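Inicio > Software > Planificación y control > Plostorum

Plostorum 4
Software de percepción, planificación y control para celdas de dos brazos
Fabricante: Cikora
Referencia: PLO-203
Disponibilidad: descarga inmediata tras la activación de la licencia

Plostorum coordina dos brazos con pinza paralela que comparten una misma superficie de trabajo. Está pensado para piezas ligeras, planas o flexibles: fundas, bolsas, láminas, blísteres, reglas y otro material de papelería y envase pequeño. Recibe las imágenes de una cámara fija y de las cámaras de muñeca, calcula los agarres y envía las trayectorias a los controladores.
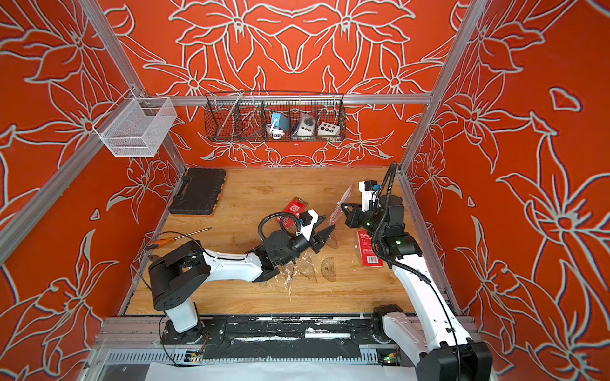
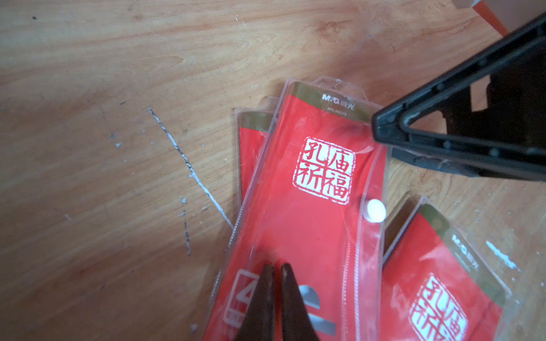
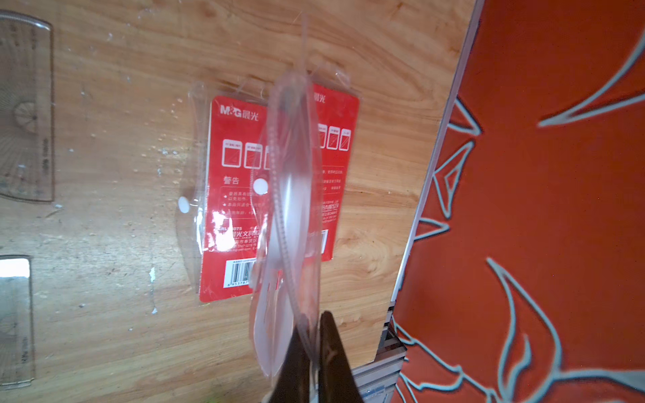

Plástico transparente y envases rojos sobre tablero de madera. Primera imagen: vista general de la celda. Segunda y tercera: vistas desde la pinza.

Descripción

El plástico transparente da problemas a casi cualquier sistema de visión. Los brillos cambian con la posición de la cámara, el borde de una funda se confunde con la veta de la mesa y los sensores de profundidad devuelven huecos donde hay material. Plostorum trata estas piezas con un modelo de segmentación propio, entrenado para separar el film de lo que se ve a través de él, y combina el resultado de varias vistas antes de proponer un agarre.

El programa se instala en un PC industrial conectado a la red de la celda. La configuración se hace desde el navegador y los proyectos se guardan en archivos de texto, de modo que se pueden llevar en un repositorio y comparar entre versiones. No hace falta conexión a internet para trabajar; la licencia se puede activar sin conexión mediante un archivo.

Módulos incluidos

Percepción
Segmentación de objetos opacos y transparentes, estimación de la posición sobre el plano de trabajo y detección de solapes. Cuando hay varios envases apilados en parte, el módulo devuelve el orden estimado de las capas y una lista de agarres por cada pieza accesible. Las piezas tapadas quedan en espera hasta la siguiente captura. Cada detección lleva un valor de confianza, y el umbral mínimo se ajusta por clase de objeto.

Planificación
Cálculo de trayectorias para los dos brazos a la vez, con comprobación de colisiones entre ellos, con las paredes y el bastidor de la celda y con los objetos que se hayan declarado como fijos (cestas, cajas de herramientas, soportes). Los cables externos de los brazos se modelan como un volumen adicional unido a cada eslabón. El volumen por defecto es generoso y conviene ajustarlo en celdas estrechas, porque puede descartar trayectorias válidas.

Control
Seguimiento de trayectoria, control de apertura y cierre de la pinza y corrección visual en el último tramo de la aproximación con la cámara de muñeca. En piezas flexibles se puede activar el cierre por etapas: la pinza cierra hasta el primer contacto, se toma una imagen y se decide si continuar, abrir o desplazar los dedos.

Registro
Guarda las imágenes de todas las cámaras, las posiciones articulares y las decisiones del planificador con una base de tiempo común. Las sesiones se revisan en el visor incluido, que muestra las vistas en paralelo y permite avanzar captura a captura. Exportación a formatos abiertos.

Radebe (editor de tareas)
Radebe es el editor gráfico de Plostorum y viene en todas las licencias. Las tareas se montan con bloques: localizar, aproximar, agarrar, levantar, pasar de un brazo al otro, depositar, repetir. Cada bloque se puede sustituir por una función en Python. El editor señala los bloques sin salida de error definida y no deja lanzar la tarea en la celda hasta que se completan, aunque sí permite ejecutarla en simulación.

Funciones destacadas de la versión 4

- Agarre de film y bolsas por el borde, con búsqueda de pliegues en la imagen de muñeca.
- Detección de transparentes a través de otros transparentes, por ejemplo una bolsa sostenida delante de un envase con funda.
- Máscara de los dedos de la pinza calculada de forma automática a partir de la apertura medida.
- Fondo con dibujo: las paredes decoradas o impresas se registran una vez con la celda vacía y dejan de generar falsas detecciones.
- Tolerancia a suciedad y marcas en la superficie. Los restos pequeños se clasifican aparte y el usuario elige si se ignoran o se avisa al operador.
- Reanudación de una tarea interrumpida desde el último bloque completado.

Sobre el registro del fondo: si se cambia la iluminación o se mueve un panel hay que repetirlo. El asistente compara el fondo guardado con el actual en cada arranque y muestra un aviso cuando la diferencia supera el límite configurado.

Características técnicas

Brazos por celda: hasta 2
Pinzas compatibles: paralelas eléctricas con lectura de posición
Cámaras por celda: hasta 3 (una fija y una por muñeca)
Interfaz de usuario: navegador web
Lenguaje de extensión: Python
Sistema operativo: Linux de 64 bits
Núcleos reservados para control: 4
Tarjeta gráfica: necesaria para el módulo de percepción
Idiomas de la interfaz: español, inglés y danés
Formato de proyecto: texto plano, apto para control de versiones
Funcionamiento sin conexión: sí

El PC no está incluido. Lotley distribuye equipos ya configurados con Plostorum instalado; se piden por separado y el plazo depende de las existencias.

Contenido del suministro

- Licencia de ejecución para una celda.
- Instalador y paquete de modelos de percepción.
- Patrón de calibración en archivo imprimible.
- Biblioteca de tareas de ejemplo para fundas, bolsas y envases planos.
- Manual de integración y manual de operador en español.

Puesta en marcha

La instalación se hace con los brazos apagados. Una vez reconocidas las cámaras, el asistente pide colocar el patrón de calibración sobre la mesa y mueve cada brazo por una serie de posiciones a velocidad reducida. Al terminar muestra el error de cada cámara y propone repetir las que queden fuera de margen. Imprima el patrón en papel mate y compruebe la escala con una regla antes de usarlo; las impresoras suelen reducir la página si está marcada la opción de ajustar.

Después se dibuja el contorno de la celda o se importa desde un archivo CAD. Los objetos colgados del bastidor deben incluirse en el modelo aunque queden por encima de la zona de trabajo.

Para dar de alta un envase nuevo se toman varias capturas en posiciones distintas y se marca el contorno en el editor. Los textos y logotipos impresos ayudan a distinguir la orientación de la pieza. Si el envase tiene la misma impresión por ambas caras, desactive la opción «orientación por gráfica».

Código de aviso 203

Es la consulta más frecuente en soporte. El aviso 203 aparece cuando la posición de los dedos indica que hay una pieza sujeta y la cámara de muñeca no la confirma. Con láminas muy finas puede saltar aunque el agarre sea correcto. En ese caso se recomienda, por este orden, limpiar la óptica de la muñeca, repetir el cero de la pinza y bajar el umbral de confianza de la clase afectada. Desactivar el aviso en toda la celda es posible, pero la tarea continuará también cuando la pinza haya cerrado en vacío.

Limitaciones

Plostorum no sustituye al sistema de seguridad de la celda. Las paradas de emergencia, los resguardos y las limitaciones de velocidad deben resolverse en el controlador del robot o en un equipo de seguridad independiente.

El modelo de plástico transparente no cubre vidrio ni líquidos. Las láminas con superficie espejo se detectan como opacas y la estimación del borde es peor. Tampoco se admiten cintas transportadoras en movimiento: la pieza tiene que estar quieta durante la captura.

Licencias

Celda: una instalación de ejecución con todos los módulos. Permanente.
Desarrollo: editor, simulador y visor de registros, sin conexión a robots reales. Anual.
Docencia: mismas funciones que la licencia de celda, para centros de formación. Anual, bajo solicitud.

Las licencias de la versión 3 se actualizan a la 4 con el mantenimiento en vigor. Los proyectos se convierten al abrirlos y se guarda una copia del original. Las calibraciones no se convierten y hay que repetirlas.

Documentación y soporte

El manual de integración, coordinado por Kirsten Nørgaard, se revisó en marzo e incluye un capítulo nuevo sobre el ajuste del volumen de cables. El soporte técnico en español lo atiende Orlando Villca. Para incidencias de percepción, adjunte la sesión de registro completa: con una captura suelta casi nunca se puede reproducir el fallo. Las solicitudes de docencia las gestiona Meron Abera.

Productos relacionados

Plostorum Desarrollo (licencia anual)
PC industrial Lotley con Plostorum preinstalado
Ampliación de mantenimiento para Plostorum 4

Solicitar presupuesto | Descargar ficha técnica | Consultar compatibilidad de brazos y pinzas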